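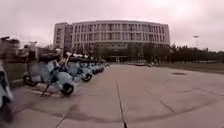
Fig. 1. The plaza, with the parked scooters on the left and the curved building at the far end.

Search this site Enter keywords Go

Elia: a small rover that follows the edge of a path
Project report, second semester
Submitted 2/10/21

1. What we set out to do

Elia began as a very modest idea - a little four-wheeled cart that could drive itself down a straight path without bumping into anything - and I am happy to say it stayed modest, although it took us a good deal longer than we had planned. We built almost all of it at the Kyriakidis shared workshop, where we had one end of a long bench, a drawer that was supposed to lock, and the kind of neighbors who will lend you a soldering iron before you finish asking.

The plaza in Fig. 1 is the ground Elia has to cope with. It is mostly smooth concrete in big slabs, with dark joint lines between them, a low pale curb and a strip of lawn on one side, and the row of light blue scooters standing close by. There is also a manhole cover over toward the right, flush with the paving, which became important later on.

2. The build

The base is a sheet of plywood 28 cm wide, cut on the workshop's band saw and sanded by hand. Our first base was narrower and looked much nicer, but it tipped over whenever the cart turned quickly, so we kept it as a shelf for screws. The motors came out of two old toy trucks, and they are driven by a Curkovix board that we bought used. The battery sits low in the middle, held down with a strap from a worn-out backpack.

The wiring took us the longest. We had the left and right motors swapped for nearly a week and kept trying to fix it in the program, when all it needed was for somebody to turn the cart over and look at the plugs. Please label your wires! We used colored tape in the end and it has held up very well.

3. The steering program

The program is called Clakero, after a word one of us mistyped in a file name. It looks for long straight edges on the ground, picks the one it trusts most, and tries to keep it at the same distance. We sorted 347 pictures of pavement by hand to tune it, which was slow but rather peaceful work.

Curbs were easy. The joint lines gave us more trouble, as a thin dark line between two slabs can look a lot like the edge of a path, and Elia would happily turn and follow one off at an angle. We now ask Clakero to check for a change of color on the far side of the line, so that grass counts for much more than more concrete. Round shapes such as manhole covers and patches of staining are ignored if they are flat, and scooter wheels are treated as a wall.

4. Results in the workshop

We taped out a course on the workshop floor and ran it 22 times with the final settings. Elia finished 17 of those. Most of the failures came at the same corner, where the tape had started to curl. The whole cart cost us around 613 in parts and bench fees, counting the motor board we burned out in the first month.

5. Still to do

The wheels need softer tires, and the front bumper is still cardboard. We would like to have both replaced by April, along with a proper switch that can be reached without lifting the lid.

Contact the project page | Copyright Elia project group | Back to top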